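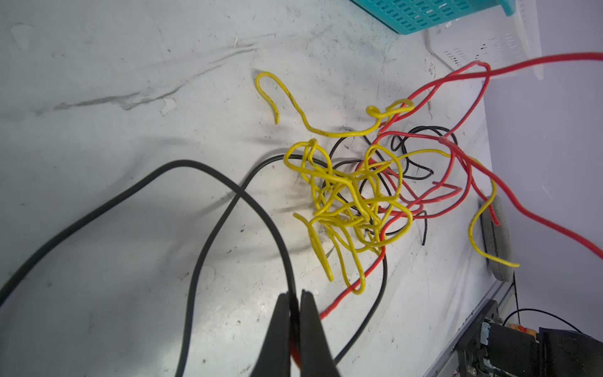

Krystyna Adamczyk objected in March that a student team which tunes on one pile of wire has learned that pile and little else, and we share her doubt. Figure 1 shows the gripper holding the red wire of a red, yellow and black tangle.

4.2 Untangling task

The Netalton class gave each team 10 attempts. Scores rose over 4 sessions, but the same students set up the wires and judged the result, so we place little weight on the gain. A blind judge would have cost us one afternoon.

Figure 1. Red wire held between the gripper fingers.

Shares 4 | Comments 10
Contact: Radosław Mazurek | Back to top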